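September 4, 2006

Back from Marno and straight into the new term of my evening Italian class, which I have paid for and am now slightly dreading!

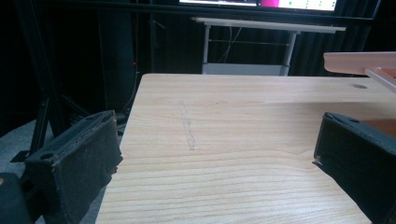 I went in August thinking I'd come home fluent (54 flashcards learnt on the train, very smug) and then the woman in the bakery asked me one simple question and my whole head emptied. I said yes. I came out with 12 rolls. Noura Haddad, who sits next to me in class, reckons you have to get 100 things wrong out loud before any of it sticks, so at least I've made a start. My plan this year is ten minutes a night at the table, the pale one with the wavy grain and that faint grey line that looks like pencil, no telly, no dictionary, just me muttering verbs. The past tense is the real trouble. I can tell you what I eat and what I want, but ask me what I did yesterday and I'm stuck.

Rizwan has lent me his old tapes, so if anybody has a tape player going spare, please shout.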